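Gistel House residents' meeting, August minutes

Typed up by me, Aiguo Xia, from my own scribbles, so shout if I got you wrong! We started at 7:10 in the upstairs lounge. Junhao Wan chaired and brought the pears.

Last month's minutes: fine, apart from the spelling of Drudel Street, which I've fixed.

Laundry and bedding. This took up most of the evening (again). Junhao would like everybody to stop sorting clean clothes on the beds in the guest room, and I said I'd keep doing it until we get a proper table, because where else do you fold a sweater? We went back and forth on that for a while.

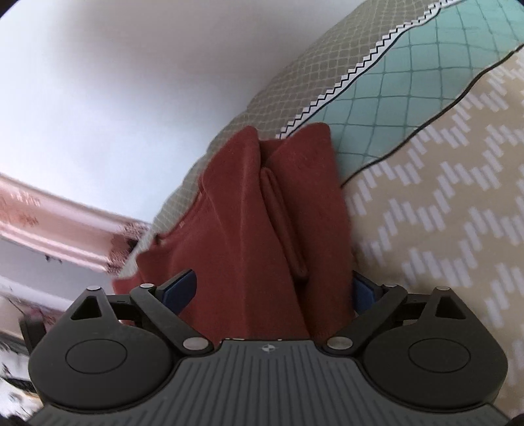
In the end we agreed that the beds are okay for folding until noon, and after that everything goes on the shelves. Fleeces and anything knitted get folded in half lengthwise first, then in thirds, and please don't hang them, they stretch! Spare bedding stays in the hall closet.

Folding table. Junhao found one at Gu for $62. Agreed, he'll buy it out of the house fund, which stands at $791 before that.

Lost socks. We have 12 singles in the basket. Claim them before next meeting or they become dust rags.

Door code. Still not changed. Carried over.

Wrapped up at 8:25. Next one is in September, same room, and I'm on snacks.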